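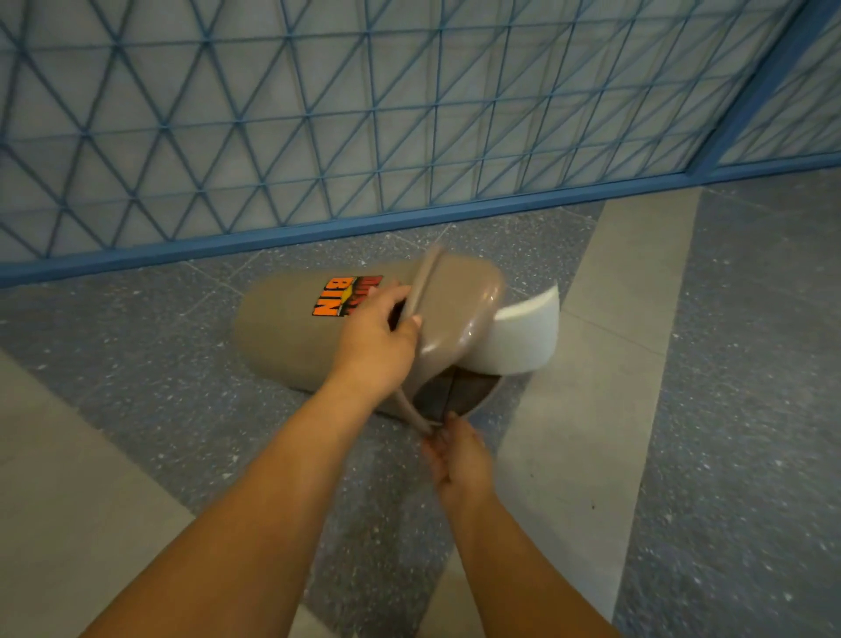 I have opinions about trash cans, and the main one is that the small swing-lid bin is the best cheap object you can own. I mean the knee-high plastic kind with a hood on top and a flap in the hood that tips when you push it. I've had pedal bins. I've had a steel one with a soft-close lid that cost more than my toaster. I gave both of them away, and I'd do it again tomorrow!

Start with the flap, because the flap is the whole idea. It hangs on two little points and gravity does the rest. You come at it with an apple core in one hand and a phone in the other, you nudge it with a knuckle, the core drops in, and the flap rocks a few times and settles. There's no spring to get tired and no battery. My friend Arvid Sandberg has a sensor bin at his place in Nygård that opens whenever the dog walks by, and he's replaced the batteries 6 times since June. He thinks this is normal.

People complain that the flap gets dirty, and yes, it does. Yogurt lids are the worst, and coffee filters come a close second. But a dirty flap is a dirty thing you can see, right at the top, asking to be wiped. The inside of a pedal bin lid is just as bad, and it faces down, so it can go a month before you notice. I'll take the one that nags me. It also helps if the flap is a light color, even when the rest of the bin is some quiet brown or gray. You can find it in a dim hallway, and every coffee drip shows.
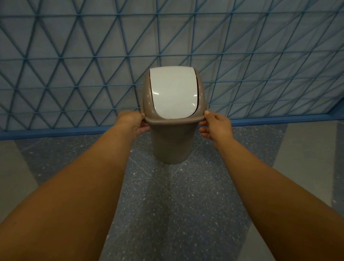 The second thing I love is that the hood comes off. You take hold of the rim on both sides, lift, and now you've got an open bucket and a lid you can carry to the sink. If it's stubborn, work one side loose first and then the other. A good one has a bit of grip to it, so the first pull tells you it was seated properly. Then in goes the bag, the edges fold over the rim, and the hood goes back on and hides all that crinkled plastic. I can't tell you how happy this makes me. A bag showing around the edge of a bin makes a tidy room look like a bus station.

And they're light enough to tip over! I think this gets overlooked. I do my real cleaning with the bin lying on the floor, one hand holding it so it doesn't roll and the other inside with a rag. You can get into the curve where the side meets the bottom, and that's where the smell lives. Try that with a heavy steel cylinder and you'll be sitting down afterward. Mine gets this treatment every 2 weeks, with dish soap and warm water, and then it stands open by the back door until it's dry. 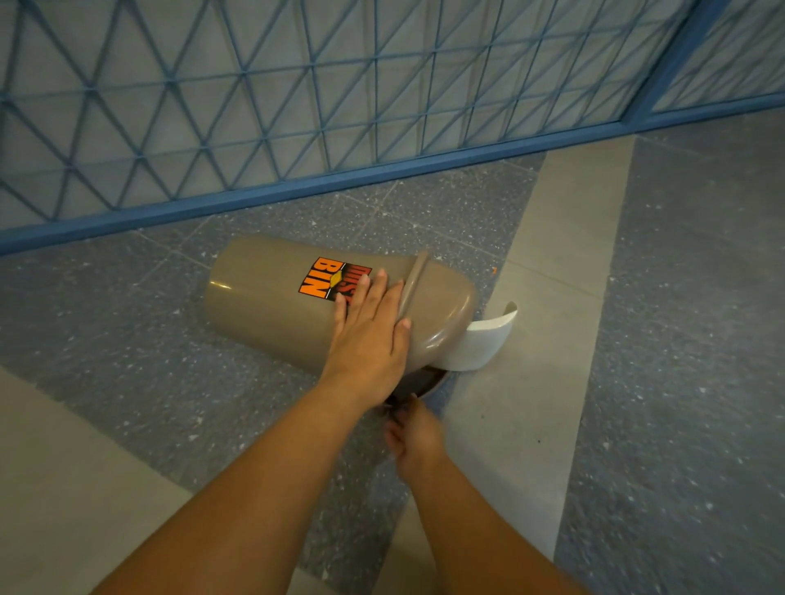

Eskil Björklund
Home and household columnist

Now, size. Most people buy too big. A big bin is a promise to yourself that you'll take the trash out less often, and you will keep that promise, and your kitchen will smell like it. A small one fills up fast and gets emptied fast. I keep one under the desk, one in the bathroom, and one in the kitchen where the steel monster used to stand, and I walk past the outside can anyway.

When I wrote a few lines about this last year I got a pile of mail, and the best letter was from a reader in Hevetness who has had the same swing bin for 89 seasons of the year, by her count, through a divorce and three kitchens. The flap has been glued once. I asked her what she'd change and she said the color.

I do have one complaint, and it's the stickers. Why do so many bins come with a big loud label on the side? We know it's a bin! Peel it off the day you get home, while the glue is still willing. A hair dryer on low helps, and a drop of cooking oil takes off whatever stays behind. Do it before the first bag goes in, or you'll be looking at that label for years. I still have half of one on the bathroom bin.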